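Okay, table cell thread! I've been looking after Zement (our name for the arm and everything bolted, clamped or draped near it) long enough to have opinions about cables, and today I get to share them.

First opinion: look at the cable before you look at the code. Ours runs down the side of the arm, past the base and off toward the floor, and when a move gets jerky near the end of its reach, that cable is the first thing I put my hand on. Too tight and it tugs at the upper arm. Too slack and it finds something to snag on.

My routine is to drive the arm slowly to its farthest reach in every direction and watch only the cable. Not the gripper, not the screen! Then I tie it down at the point where it had the least slack left, plus a hand's width. We redo this after anybody moves the table, even a little.
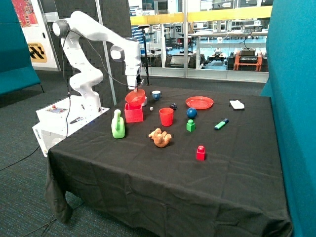 Melis, December

Morning session, sorting into the red box. I love the bowl for this. It comes up tilted pretty much however you grab it, so you find out fast whether your release height makes sense. A red bowl over a red box is also a rude thing to do to a vision system and I do it on purpose.

The black cloth: yes, it wrinkles, and yes, I leave most of the wrinkles. I used to pull it flat before each session and all I got was an arm that did great on flat cloth. Now the rule is that it can be rumpled but there can't be a ridge under anything tall. The green and red blocks with the studs on top will lean on a ridge, and then your grasp angle is wrong before you've started.

What I do care about is the cloth near the base. Check that it isn't bunched against the housing and that it can't creep up into the first joint when the arm swings low. I pull that corner straight by hand, every session, with the arm stopped.

Speaking of stopped - the red button is on the front of the base and we press it once at the start of every day. Press, confirm the arm won't take a command, release, re-home. It takes less time than reading this post. Please don't be the lab that finds out about its button in an emergency.

Homing numbers for the people who like numbers (me, I'm people). We log where the gripper lands after homing and compare it with the last 40 homings. If it drifts past 6 mm I recalibrate right away, no discussion. Usually it's nowhere near that and I get to go drink coffee.

Object set! Fedard is the list we keep of everything that's allowed on the table, 112 things at the moment. Cups, a sponge, a highlighter, a toy watering can, squeezable animals. The watering can is my favorite because the handle looks so easy to grab and then the whole thing swings.

Squeezables need their own grip force. I keep two presets and the soft one is only for them and the sponge. Someone once ran a full session with the soft preset on everything and the log was just a very long list of dropped cups.

Now the wrist camera, which deserves more love than it gets. I clean the lens with a dry microfiber cloth, check that the mount hasn't rotated, and then bring the gripper down close over something with texture and edges. The orange fan frame is perfect for it.
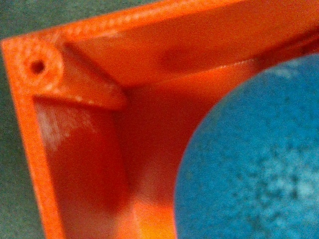 One reader asks why I don't use a printed target like a normal person, and adds that a shiny part will only fool the autofocus anyway.

Fair question! I do use a printed target, for calibration. For the quick daily check I want something that behaves like the stuff we pick up. On the fan frame I look at the screw hole in the corner and the grain on the plastic beside it. If those are sharper than whatever is behind the opening, I'm happy, because near is where the gripper works. And our focus is locked, so nothing to fool - I should have said so earlier.

The shine is useful too. Orange plastic that lets light through will show you a bad exposure setting in a second. If the glow goes to plain white I bring the exposure down one step and look again.

Gripper pads: we buy the Nasska ones and swap the pair together, never one at a time. Over 300 picks on a fresh pair before I even bother inspecting them. After that I wipe them down with a damp cloth and run a thumbnail across the surface, and if it feels slick instead of grabby they come off.

Last bit for today is the screws on the wrist mount. Paint pen, one line across the head and onto the bracket. If the line doesn't meet up, the screw has moved. I'm doing the ones on the base plate next and I'm way too excited about it.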